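Unit 4: Inside the Desktop Tower
Course notes, PC Hardware and Repair. Instructor: Frida Baldursdóttir
Revised 1 July 2023

Read this before the lab session. Bring the parts sheet from Unit 3 and a pencil. Screwdrivers stay in the drawer until you have signed the bench log.

4.1 Getting oriented

Shut the machine down, unplug it, and press the power button once with the cord out. Lay the tower on its side and take off the side panel. Turn the case so the power supply is on the side nearest you and the rear panel is on your left. All directions in these notes assume that position. If you work from the other side of the bench, left and right are reversed and your sketch will not match the answer sheet.
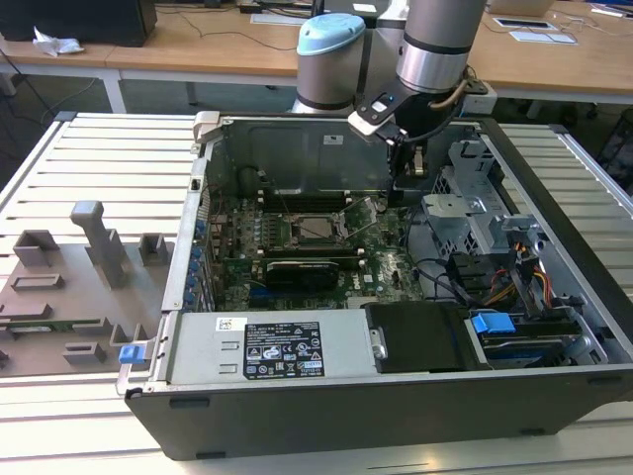 Start your sketch with the biggest parts and work down. Power supply, motherboard, drive cage, then cards and cables. Draw the outline only. You have the whole lab period for the sketch and the parts sheet together, so don't spend it on shading.

The label on a power supply gives its rated output for each voltage. Copy the total wattage and the 12 V line onto your parts sheet. Do not open the power supply itself under any circumstances. It can hold a charge after it has been unplugged.

4.2 Board, socket and memory

The motherboard carries the CPU socket, the memory slots and the expansion slots. On the boards we use, the socket is held shut by a metal frame and a lever. With the frame raised the socket is exposed - keep fingers, sleeves and tools out of it. A socket can have more than 1,000 contacts, and one bent contact is enough to stop the machine from starting.
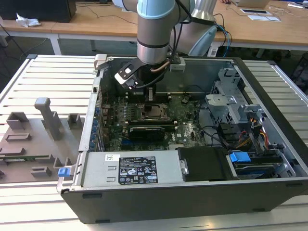
Memory slots have latches at the ends. Open the latches before you lift a module, and hold the module by its edges. When you put one back, match the notch to the key in the slot and press evenly until the latches close. If it takes real force, stop and check the notch again.

Expansion cards are held at the rear panel as well as in the slot. Free the bracket end first, then pull straight up. Rocking a card side to side can damage the slot.

4.3 Cables and the drive area

Wire colors on a standard supply:
Yellow: +12 V
Red: +5 V
Orange: +3.3 V
Black: ground

SATA data cables are separate from the power leads. Pull on the connector, never on the cable, and write down which port each one came from. 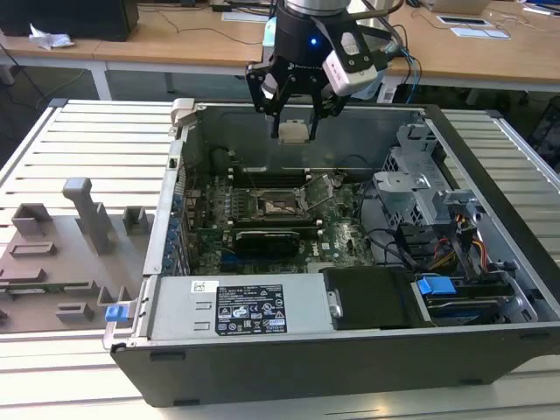 Before you close a case, check that no cable crosses a fan or sits under the edge of the panel. Small parts go in the tray in the order they came out.

4.4 To hand in

Labeled sketch, one page
Completed parts sheet
Answers to these 2 items, a short paragraph each:
Why the card bracket is freed before the card is lifted
What to check when a memory module will not seat

Unit 5 covers drives and carriers. The August section will use the same handout.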